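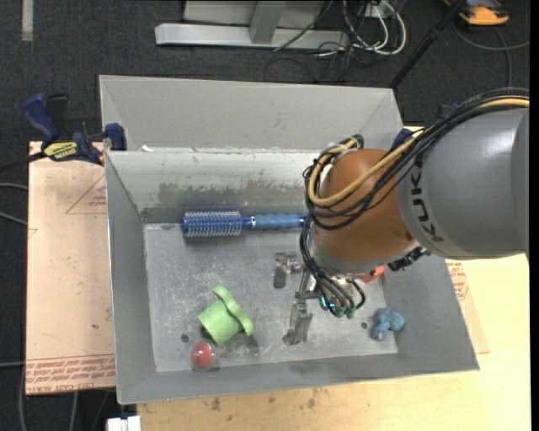 Home | Shop | Classroom Sets | Maps & Timelines | Contact

The Kusuma Wall Timeline: People, Empires and the Natural World

Aiman Wibisono taught world history for 21 years before he drew the first Kusuma timeline, and he drew it on the back of leftover wallpaper, in pencil, because he was tired of charts that began with a pyramid and ended with a moon landing and had hardly a tree or a river in between. We have been printing it ever since (on much better paper, we promise!) and this is the second edition, with a good many corrections that teachers were kind enough to send in.

The idea is a simple one. Kings and conquests run along the top, as you would expect, and underneath them, on the same scale, run the forests, the harbors, the plagues, the herds and the crops. So when a student finds an empire growing, she can drop her finger straight down and see which hillsides were being cleared for its ships - and what was growing there a few centuries later. There are 1,519 entries in all, and the index booklet lists every one of them with a short note on where to read more.

What comes in the tube

Timeline, in 2 overlapping panels, matte finish
Index booklet, stapled
Teaching notes with 11 discussion starters, for ages fourteen and up
Adhesive strips for painted walls

The Grutura edition carries the same entries with larger lettering and fewer colors, and many of our customers with long classrooms prefer it, as it can be read from the back row. If you already own the Planport atlas, you will find its page references printed in the margin of either edition.

A word about dates. Early ones are argued over, and Aiman has marked those with a small open circle and given both sides in the index. Please do write to us if you disagree with him - he enjoys it very much, and he answers his own mail.

Tubes are packed to order and usually leave us the next morning. Orders for the new school year are best placed in July, before things get busy.

Nallus History Supply | Contact us | © Nallus | Back to top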